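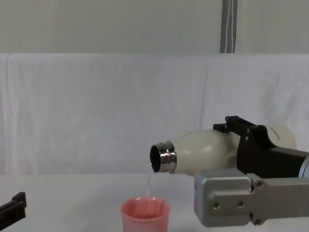
Pouring water from the bottle into the pink cup, right arm.

Clunard hand-guiding kit, reviewed
By Tracey Ackroyd
August 8, 2019

Clunard sells the hand-guiding kit as an add-on for small two-arm benches like ours. You get a pair of handles that bolt on behind the grippers, a foot pedal, a box that sits between the arms and the computer, and the software. With the pedal down the arms go slack and you move them yourself. Let the pedal up and they hold where they are. The box records the joints and the gripper opening the whole time, and the software plays the movement back or passes it on for training.

We bought ours in June from Kovbridge, who had it in stock for 377 pounds. The same firm sells the remote-control version, where you sit at a desk and drive the arms with a pair of small levers. I borrowed one of those for a fortnight so that I could compare them on the same jobs.

Setting up

The handles went on in under an hour. The bolts supplied were slightly too long for our wrists and I swapped them for shorter ones from the drawer. The box wants its own power socket, and the lead is short, so think about where it will sit before you fix anything down. The software installed without trouble on one machine and refused on the other until I had updated the graphics driver.

You have to tell the box the weight of each gripper. If you skip this the arm sinks slowly when the pedal is down, and every recording has a droop in it. The manual leaves this to page 80, well after the part where it tells you to start recording.

Using it

I used pouring as the main test. It is a fair one for a kit like this. Picking a block up and putting it down can be done badly and still work, but with a pour the tilt has to change slowly and the neck has to stay over the cup while the rest of the bottle swings round. We used plain water, a cream-white bottle with a metal rim, and a small plastic cup. The left arm stays out of it.

By hand this is easy to show. You can feel the weight of the bottle through the handle, and after a few goes my wrist did more or less what it does in the kitchen. I recorded 227 pours over the test period, and the later ones are noticeably smoother than the first. The pedal is the weak point. It has a stiff spring and a narrow plate, and if your foot drifts off it the arm locks in the middle of the movement. The recording carries on, with a dead stop in it that you then have to cut out by hand.

The other thing to watch is your own body. To guide the arm you stand next to it and reach in, and it is hard not to block the cameras. I ended up standing well to the right with my elbow tucked in, which is fine for ten minutes and tiring after that.

With the levers none of this is a problem, as you are nowhere near the table. But there is no feel at all. I tipped too quickly again and again because I was judging the tilt by eye. A colleague at Perkska, where they have used the levers for longer than we have, told me it takes a couple of weeks to get past this. I believe it, but I had only the fortnight.

Playback

Straight playback is good. The arm repeats the path closely, provided the cup goes back in the same spot. I put a ring of pencil under it. Move the cup by a thumb's width and the water goes on the table, as you would expect, and that is where the training side comes in. I will not go into that much here, except to say that the files export cleanly and the times on the joints and the pictures match up, which was not so with our old set-up.

The software itself is plain and a bit slow. Trimming a recording takes 3 clicks more than it should. There is no way to mark a take as bad while your hands are full - a second pedal would sort it out, and the socket for one is there on the back of the box. Clunard say they have no plans to sell one. I have ordered a cheap switch pedal from Baranauskienė to try in its place.

Who should buy it

If you have one bench and the jobs are slow and need some touch, such as pouring, wiping or fitting a lid, I would take this over the levers. For long days of recording I would go the other way, and put up with the first two weeks. We are keeping ours. Both arms can be guided at once if you have two people, though you will want to agree beforehand who has the pedal.

Good: feel of the arm, clean files, easy to fit
Bad: pedal, short power lead, order of the manual
Price paid: 377 pounds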